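Ticket 586: Label printer on packing bench drops off network
Status: Closed
Raised by: Bảo Phí
Assigned to: Kadir Demirtaş
Site: Culter

Reported fault
The label printer goes offline several times a day. Jobs sit in the queue on the Sevomer print server and come out together when the printer is switched off and on. Started in May, after the office switch was replaced.

Log

09:10 Kadir Demirtaş
Printer pings normally. Queue shows 24 jobs held. Restarted the spooler, no change. Power cycled the printer and all jobs printed. Firmware is build 357. Asked Bảo for the times of the last few dropouts.
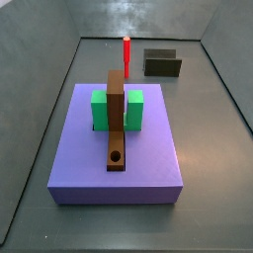
11:35 Bảo Phí
Dropouts at 07:50, 09:05 and 11:20. Nothing printing beforehand on any of them. Lộc Lương swapped the network cable yesterday and it made no difference.

13:20 Kadir Demirtaş
All three follow a quiet spell. Suspected sleep mode and turned it off in the printer menu. Left to run over lunch. Dropped out again at 14:05, so sleep mode is ruled out. Setting left off. 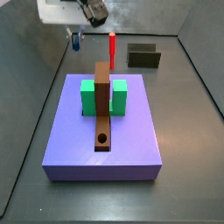
Attachment 2: blue peg and gripper over the grey tabletop

15:00 Vinh Hầu
Checked the address table on the new switch. The printer's address is answered by two different devices. The second is a handheld scanner dock set by hand to the same address. The old switch had the dock on a separate network, and that setting was not carried over.

15:25 Kadir Demirtaş
Moved the dock port back to its own network. Reserved the printer address on the server. Cleared the queue and sent a test batch. All labels printed.

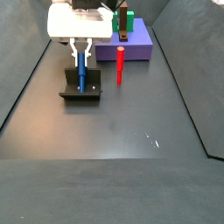

Attachment 3: blue peg in the black L-shaped bracket

Saturday, Kadir Demirtaş
No dropouts logged since the change. Firmware 378 is available but not needed for this fault. Will be applied under a separate ticket.

Cause: duplicate network address.
Fix: dock port moved, printer address reserved.
Closed with agreement of Bảo Phí.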